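Green ones, red ones and a very grey bin

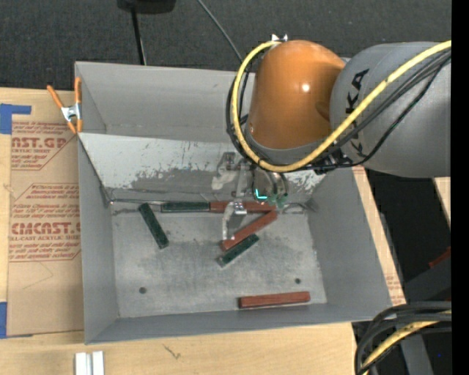

Issue 8

December 27, 2018

I've been meaning to write up robot club since May, when I joined, and now I'm sitting at my mum's with a plate of cold potatoes and no excuse left. So, the project!

For anyone new, the club is called Trirkley (don't ask, it was named before my time and there's a song) and we meet in the workshop under the library. Every winter we enter the Pleltari Cup, where student teams get a robot arm to tidy up a mess. Last year the mess was tennis balls. This year it's blocks, dark green and reddish brown, tipped into a bin any old how, and the arm has to pick them out and sort them by colour. You'd think blocks would be easier than tennis balls, wouldn't you? I certainly did. I said so out loud at the first meeting and I've been hearing about it ever since.

The trouble with a ball is that it's the same from every side. You come down on top, you squeeze, you go home. A block has long sides and short sides and it cares very much which way round your fingers are. Then two of them end up nose to tail in nearly a straight line, one green and one red, and our program decides it has found one extra long block of no particular colour and goes for the join in the middle. Two blocks lying side by side on the slant are just as bad, as there's barely any gap to get a finger down. Give me the loner by the front wall any day. I love that block.

Damilola Adeyemi and I are the grasping team, meaning we write the bit that decides where the gripper goes and how far it turns. She is much better at the maths than me and I am better at rebooting things. Our first version always went for the block nearest the middle. The new one (Damilola's idea, I only typed it) gives each block a score for how much clear floor it has round it, and takes the loneliest first. It makes the whole pile easier as you go along, a bit like doing the edges of a jigsaw. We've called it Iyamu, after her gran, who apparently clears a dinner table the same way.

We had it up to 70 clean picks in a row on the last evening of term, and then it put a finger straight into the floor of the bin and stopped. Big groan from everybody. I'd changed one number that afternoon, a height, and I had changed it in the wrong file. Sorry again, all.

The floor has been a headache in general, if I'm honest with you. It's scuffed and smudgy from all the practice, and the program kept deciding that a dark smudge was a green block. We tried being stricter about colour, and then it stopped seeing the real green ones in the evenings! What's helped most is asking it about shape first and colour second. A smudge doesn't have corners. I wrote that on the whiteboard and underlined it twice.

We also spent a whole session on cables, which I'd thought would be the dull job and was really rather nice. When the wrist turns a long way the cables have to follow it, so you want enough of a loop to let it turn and not so much that it droops into the blocks. Radio on, tea, ties everywhere. We've now told Iyamu that if it can reach a block by turning either way, it should pick the smaller turn. Obvious once you've seen the other thing happen.

Our practice log is at 2,490 attempts, every one typed in with a little note saying what went wrong. Number 401 just says "NO" in capitals and neither of us will own up to it. I did a chart of the notes on the train home and most of the misses are on the blocks close to a wall, so that's the January job sorted: coming in from the open side and maybe nudging the block out a bit before grabbing it. Damilola wants to nudge. I'm nervous about nudging.

The heat is at Stidivby and we go up on the minibus the night before. I'll post when I know what time we're on, in case any of you fancy coming to shout. It's free to get in and there's a café, though bring your own sandwiches, as last year they'd run out of everything but flapjack by noon.

Right, Mum wants the table back. Comments are open, and if anybody has a good way of getting hold of a block that's lying tight against another one, please, please tell me.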